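3.2 Small lidded bins on shared work surfaces

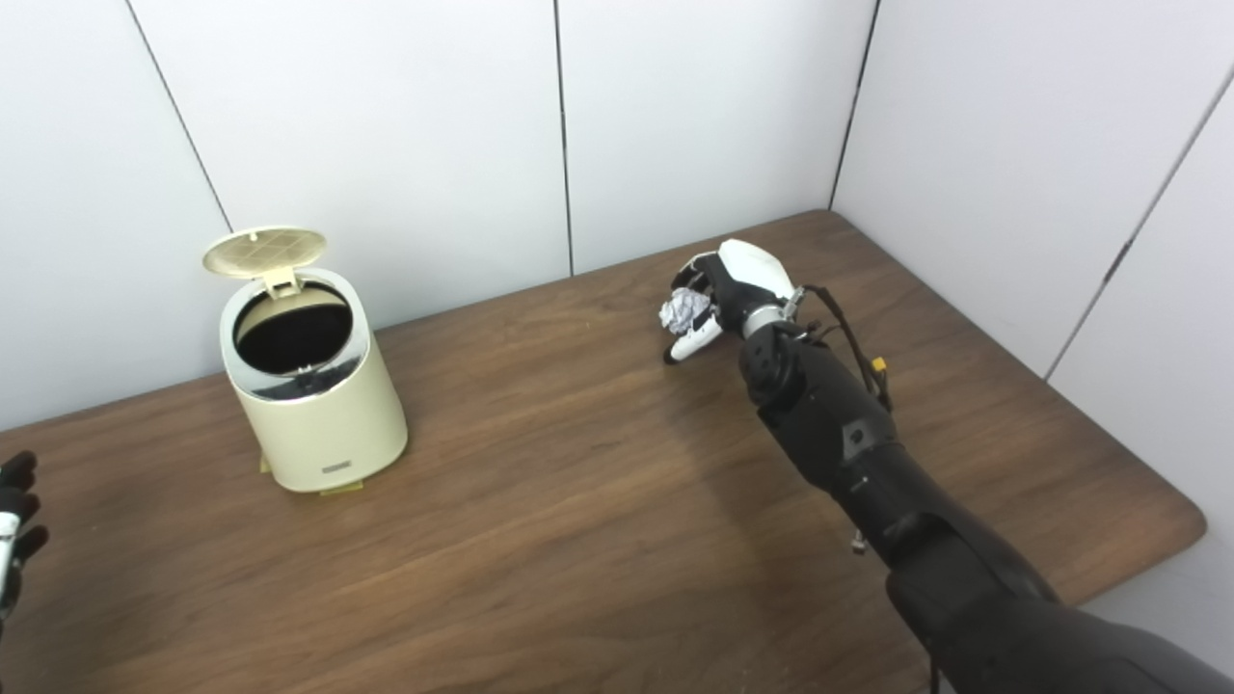

Figure 2. Small cream waste bin with the lid open, on a wooden tabletop.

The second group of items in the survey consists of bins small enough to stand on a table or counter. Bins of this size were recorded separately from floor-standing bins, as they are emptied more often and are moved whenever the surface is wiped. Of the 1,782 disposal events logged in the Honlow households, 1,051 involved a tabletop bin. The remainder were divided between floor bins, sinks and open bags, and are treated in Section 3.3.

A bin of the type shown in Figure 2 has a slightly tapered body, a round opening and a lid attached at the back rim. When fully open, the lid stands upright behind the opening, so that the bin needs more height than it does when closed. This matters under wall cupboards. In 173 events the person logging the disposal noted that the lid had met a shelf or cupboard before reaching its full travel, and in most of these the bin was then pulled forward towards the edge of the table. We coded such cases as "moved before use".

Lid state was coded at the start and at the end of each event as open, closed or partly open. Coding was carried out independently by Oratile Xaba and Mwende Swai, and disagreements were settled by discussion. Partly open lids gave rise to most of the disagreements. Following a first pass in June, the rule was changed so that a lid resting on protruding waste counted as partly open, whatever its angle.

Bins left open between events were more common on tables used for preparing food than on desks. Participants from the Doton households said that they left the lid up while peeling or chopping and closed it once the surface had been cleared. We did not record the weight of the contents, and the fill level was noted only when the bin was emptied.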